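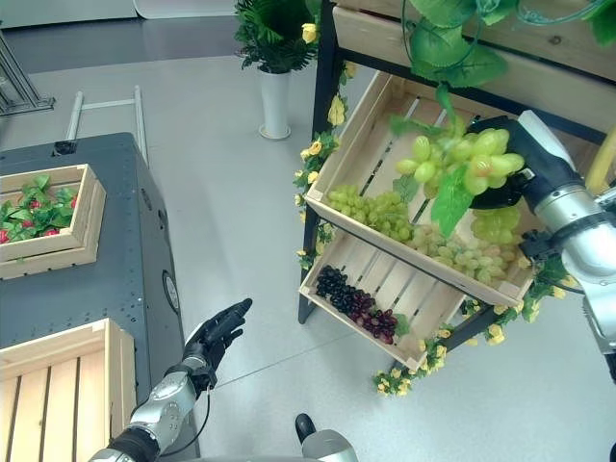

Green grapes at the fruit stand.

Stories > Short Fiction > Kitchen

15 shares | 6 comments

The Irirex Cloud

The winning recipe in the Flurex Family Dessert Contest was called Aunt Halldóra's Cloud, and it had been copied word for word from the back of a box of Irirex.

Noemi Longo found this out on a Monday, in the supermarket, while buying cat litter. She had stopped in the baking aisle to visit her own work, a habit she did not mention to anyone. Noemi wrote the recipes on the Flurex box. She had written "chill until firm" so many times that she had once said it to a nurse. The Irirex box stood on the next shelf over, a dollar cheaper, and she turned it around out of professional spite.

One packet instant whip powder. One can crushed pineapple, drained, "and we do mean drained." Fold like you're tucking in a baby.

She read the line about the baby three times. She had personally called it "a voice you can't teach" in a memo, and the memo had gone to Bergmann, the parent company, where somebody had put it on a poster.

She bought the box and forgot the cat litter.

The winner lived in Fillthorpe and had been promised $2000, a stand mixer, and her recipe on the side panel of the spring box. Her name was Halldóra Vestergaard. She was the aunt as well, having named the dessert after herself on behalf of a nephew.

"It does say Aunt Halldóra's Cloud," said Asger Bech when Noemi put the Irirex box on his desk. Asger ran the contest. He had come to Flurex from shampoo. "This one says Pineapple Dream. So that's different."

"That's the title, Asger."

"The title's a big part of it."

"It's our competitor's recipe. We gave first prize to our competitor's box. We're about to print it on ours."

Asger turned the Irirex box upside down and looked at the bottom, as if the nutrition facts might be kinder from there. Then he asked whether it was good, the Cloud. Noemi said it was very good. She said it was the best thing anyone had brought into the test kitchen in 8 years, and that this wasn't helping.

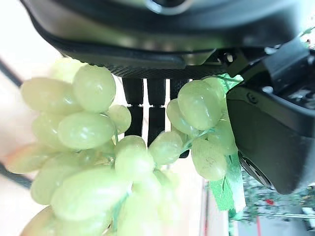 They drove out to Fillthorpe on Thursday because Asger felt that accusing an old woman of theft was something you did in person, and because he wanted Noemi to do it. She had a folder on her lap. In the folder were both recipes, side by side, with the matching words in yellow highlighter. She could have saved the highlighter by marking the words that didn't match, but there weren't any.

Halldóra Vestergaard had a brick house with a very clean step. She was tall and she had put on lipstick. There was a Cloud on the table already, in a cut glass bowl, with a spoon standing up in it to show that a spoon could.

"You'll be wanting to photograph it," she said.

Asger said that would be lovely and took out his phone. Noemi gave him a look. He photographed it anyway, from two sides.

"Mrs. Vestergaard," said Noemi, "could you tell us where the recipe came from?"

"I made it up."

"In your own words?"

"They're the only ones I've got. Sit down, you look like the gas company."

So they sat down. She served them each a helping the size of a hat. It was even better than the one in the test kitchen, with a salty crumb underneath that Noemi couldn't place, and for a minute nobody accused anybody of anything. Asger made a small noise and then pretended it was his chair.

Noemi opened the folder. She had prepared a gentle sentence, with the word "similarity" in it, and she said it to the bowl.

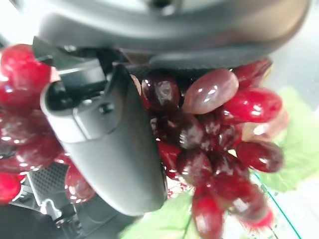 Halldóra put on her glasses and read both pages all the way down, moving one finger along under the yellow. When she came to the baby she laughed.

"They kept that in," she said. "Well, I'll be damned. I told them it was silly."

"Told who?"

"Irirex. I won their contest, too. It must be 6 years ago now. They gave me a cooler."

Asger set down his spoon.

"A cooler," said Noemi.

"With wheels. One wheel came off. I thought, that's a good recipe, that's worth more than a cooler, so when yours came along I sent it in again. Nothing on your form said it had to be a new one. I read the form." She went to a drawer and came back with it. She had underlined things. "It says 'original.' It's original. I'm the original."

Asger read the form, which he had written. He read it the way a man reads the small print on a parachute. Noemi ate some more Cloud and thought about the poster at Bergmann, and about the spring box, which was already at the printer's because Asger had wanted to get ahead of things.

"What's in the crumb?" she asked.

"Pretzels. Crushed, with brown sugar and too much butter."

"That isn't in the recipe. It isn't in theirs and it isn't in ours."

"No," said Halldóra. "I wasn't going to give it all away for a cooler."

Noemi looked at Asger. Asger looked at the crumb. It took him longer than she would have liked, but she watched it arrive.

They worked it out at the table, on the back of the highlighted page. Pretzels, two cups. Brown sugar. Halldóra dictated and Noemi took it down, and every time Noemi tidied a sentence Halldóra made her put it back. The dish would have a new name. It would be a different recipe, with a bottom. Halldóra would get her $2000 and the mixer, and she would sign something saying she would not send it to anyone else until one of the three of them was dead.

"And the mixer has to be the red one," she said.

Asger said the mixer came in white. She took the bowl away from in front of him and put a plate over it.

They had to call the office before anything could be signed, so Asger stood in the yard with his phone on speaker and explained it twice, the second time with the cooler left out.

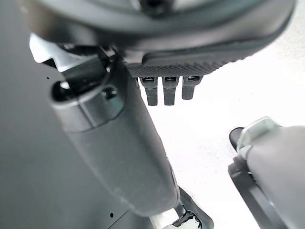 Valdemar Kragh said that he had only one question, and it was whether the pretzels would have to be salted, as Bergmann owned a cracker company and did not own a pretzel company, and had anybody thought about crackers.

"Crackers," Asger called through the kitchen window.

"Tell him to go to hell," said Halldóra.

"She's considering it," Asger said into the phone.

Noemi wrote "pretzels" in ink and went over it a second time. Then she asked if there was any of the crumb left by itself, and Halldóra got a jar down from on top of the refrigerator, unscrewed the lid, and handed her the spoon.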